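Home | Course Outline | Handouts | Lab Bookings | Contact

Handout 6: Notes on the Wedotholm demonstration
Prepared by Kerubo Minja. September 2025

Read these notes before the lab session. The demonstration covered simulated manipulation with a two-finger gripper and a wrist-mounted view. Bláthnaid McGrath ran the simulator; Colm Kinsella answered questions on control.

1. Setup

The simulator renders the wrist view at 30 images per second. The controller runs separately at 300 steps per second. A policy that reads images therefore acts on a view that can be up to ten control steps old. Account for this when you compare commanded and measured positions in your logs.

The training set for the demonstration policy, Prollora, held 3,000 simulated episodes. Of these, 273 were set aside for testing. Test episodes used lighting settings that did not appear in training.

2. Wrist view

The view moves with the hand. The fingertips stay near the sides of the image while the background shifts, and during fast motion the background smears. Blur is applied in the renderer and can be turned off in the settings file.

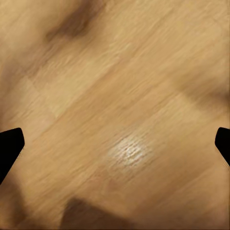 Glare and shadow were treated as separate sources of error. A bright reflection on a glossy surface moves as the wrist moves, so a detector that looks for bright patches may report an object where there is none. A shadow edge can cause the same fault. McGrath's advice was to test each with the gripper open and no object between the fingers, then count false detections.

3. Questions from the group

Ailbhe Kinsella asked whether depth would remove the problem. In simulation it does, as rendered depth ignores reflections. Real depth sensors often fail on shiny surfaces.

4. For the lab

Run the open-gripper test with blur on and off. Submit both logs and one paragraph on the difference.

0 comments | 4 shares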